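Home Products Simulation Support Contact
Search the catalogue Search Clear

Semelden Street Crossing Module

Overview

The Semelden Street Crossing Module is a ready-made city environment for developing and testing pavement robots in simulation. It is supplied by Sirnevex as an addition to the Grimudwood simulator and may be used with any wheeled or walking robot model already set up in that software.

The module is intended for delivery firms, universities and public bodies that need to examine how a robot behaves at a road crossing before it is taken outdoors. It consists of a single junction with the plazas, pavements and buildings that surround it. The street layout was drawn up by a team led by Bogdan Czarnecka and is maintained at our Domański office.

What is supplied

The licence covers the junction itself, 45 prepared routes and 6 lighting settings. Each route has a fixed start point, a fixed goal and a written instruction in plain English. Customers may edit the routes or add their own – the route editor is part of the standard licence and carries no further charge.

Pedestrians are controlled by the simulator. Their number and walking speed can be set before each run, and the same settings will always produce the same movements, so that two versions of a control program can be compared fairly.

Street furniture is treated as solid. A robot that touches a bollard, a post or a railing will have the contact entered in the run record, together with its speed at that moment.

Camera output

Colour images are produced from the robot's own viewpoint. The camera height and angle are taken from the robot model and can be changed by the customer. Depth and object label images may be saved alongside the colour images where required.

The two views that follow are unedited colour output under a clear sky, the first at a zebra crossing and the second on the paved plaza, with bollards along its far edge.
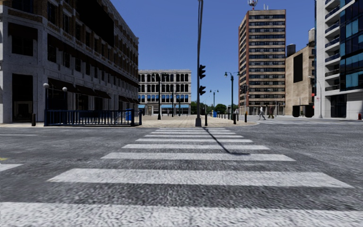
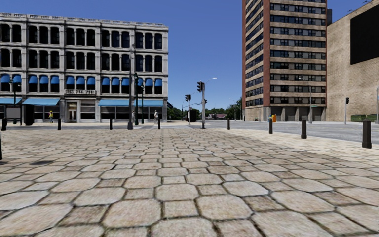

Computer requirements

The module requires 50 GB of free disk space and a graphics card supported by the current release of Grimudwood. Installation is carried out through the simulator's package manager. Customers working without an internet connection may request the files on a drive.

Several robots may be run in the same junction, although image output will slow as cameras are added. We advise customers to begin with one robot and one camera and to confirm that the frame rate is acceptable for their purposes.

Licence and price

A single-site licence is offered at £600 per year, excluding VAT. It includes all updates issued during the licence period and support by email. Universities and colleges should contact the sales office for teaching terms.

Images and run records made with the module belong to the customer and may be published. The street models themselves may not be passed on or sold.

The next update is planned for September and will add rain and wet road surfaces. Existing licence holders will receive it without charge.

Ordering

Orders should be placed in writing and should state the name of the site, the simulator release in use and the robot model, if known. A licence key is issued once payment has been received.

This website uses cookies to improve your visit. Accept all Manage settings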